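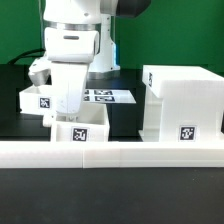

What is the purpose of a printed tag on a storage box?
A tag gives the box an identity and a reference point, so that its position can be recorded without relying on its shape or color.

Unit 4. Labeling of Boxes and Drawers

Students will work with white open boxes and printed drawers on a dark tabletop. Plain parts of one color are difficult to tell apart, and the tag carries most of the information. Print each tag at full scale on matte paper and leave a white border on all sides. A border trimmed too closely is the most frequent fault in submitted work.
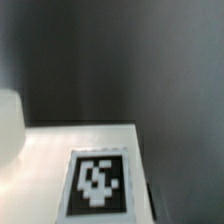

Fig. 4.2. Square tag with a wide pale border, lying flat on a light surface.

Glare must be considered before the tag is fixed. Turn the lamp aside or lower it - the Subramaniam bench lamps may be set up to 600 lumens - and look at the tag from a low angle as well as from overhead.

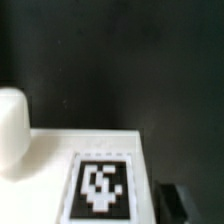 The same check applies to shadows. A tag that is half in shade should be moved or the light repositioned, and the change entered on the worksheet. Drawers require a tag on the front panel and a second, smaller one on the side, so that one remains legible when the drawer is turned.

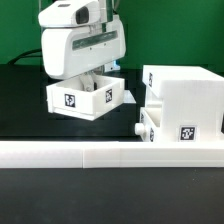
Dénes Barta asked whether the side tag could be left off when a drawer stays in its cabinet. It may not; drawers are taken out in Unit 5.

Worksheets are due in Room 200 by the end of April.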